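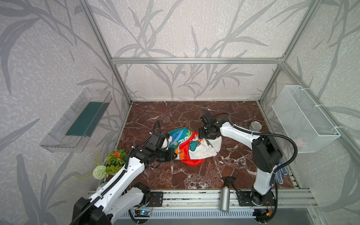
The folding station at the Cukach works, open day, December.

The Notice to Visitors was read aloud at the door by Ramesh Bhatt, who had written it. Visitors were asked to remain behind the yellow line. Visitors were asked to address all questions to the Office of Demonstrations, which was Mr. Bhatt.

The firm of Lanetti had sent out 839 invitations. The hall was licensed for 500, and by ten o'clock on Tuesday the matter of the license had ceased to be a concern. Eleven persons stood behind the line. One of them was Pankaj Sengar, formerly of the Plallis laundry, who had retired with a certificate and a bad shoulder.

"The station will now receive a garment," Mr. Bhatt announced.

The garment was a printed one, teal at one end and red at the hem, with small creatures printed on a white panel. It lay in a heap on the marble. The left arm took hold of one edge. The right arm came down on the other side and pressed.

Mr. Sengar raised his hand.

"Questions will be taken at the conclusion," said Mr. Bhatt.

"It has the wrong edge."

Mr. Bhatt consulted the Notice. It made no provision for remarks. He stated, for the benefit of all present, that the station had completed 3,000 trials at the Makris site before its transfer to Cukach, and that the choice of edge was a matter for the station.

The arms pulled. The garment opened a little, turned over, and settled into a second heap, somewhat flatter than the first. A woman near the radiator applauded and then stopped.

"You find the shoulders first," Mr. Sengar said. He spoke quietly, to the boy beside him, but the hall carried sound very well. "With the small ones you shake it once and the shoulders come to you. My wife did them on her knee."

"Sir, were you employed in this field?"

"Thirty-one years."

Mr. Bhatt wrote this down. The form had a box for Occupation and none for duration, so he wrote it in the margin. Behind the glass of the office door, two engineers had stopped eating their sandwiches.

The left arm released the cloth, moved a short way along the edge, and took hold again. The right arm waited for it.

"Better," said Mr. Sengar.

The demonstration was scheduled to conclude at half past ten. At a quarter to eleven Mr. Bhatt amended the Notice in pencil, initialed the amendment, and brought out a chair, which he placed, after some thought, directly on the yellow line.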